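Hedgehogs at Omley, at last!

14 September 2021

18 comments

I have been hoping for hedgehogs since May, and last night two of them came trundling through the gap under our fence – snuffling so loudly I thought it was next door's dog! The bigger one went straight to the cat biscuits, the smaller one sat in the water dish (in it!) and wouldn't budge.

I've now got 264 photos, nearly all of them blurry bottoms, but six are lovely.

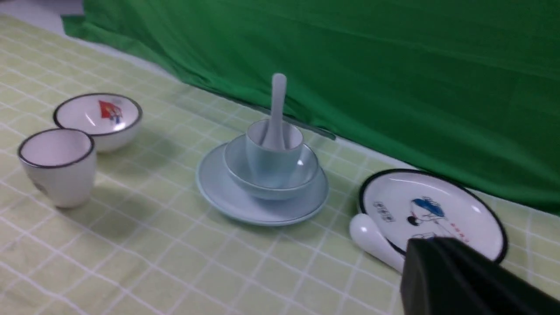

White crockery on the checked cloth.

Dorottya Simon from Nustlow has had hoglets too, so I'm off to hers next to compare notes.

Shares: 6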